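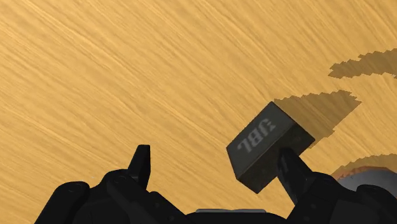 Kideck sim tickets: held-object success drops on wood tabletop
Status: open, fix in testing
Reporter: Abdul-Rahman Odoi
Component: Udar renderer, wrist view

Policy scored 108 of 127 on the plain gray table and only 55 on the wood one. Same seeds, same speaker, same grasp targets.

Update, 10:40
Shadow edges are stair-stepped behind the speaker and again farther up on the right. I masked them in the saved wrist frames and reran the pose estimator offline. Yaw error fell to 5 degrees! That is a lovely clean signal.

Update, 14:15
Tried Cheng's idea of randomizing shadow map resolution during training instead of just raising it at test time. Short run only, but success on wood is already climbing and the gray table hasn't lost anything. I'm really excited about this one.

Still to do
Full run with the grain rotated, to rule out the texture.
Check the JBL lettering, which comes out upside down in this view. Could be pulling yaw the wrong way by itself.
Ekent branch needs the new shadow flag before anyone merges.

Logs are in the March folder. Please don't clear the cache on node 2 until the full run is done.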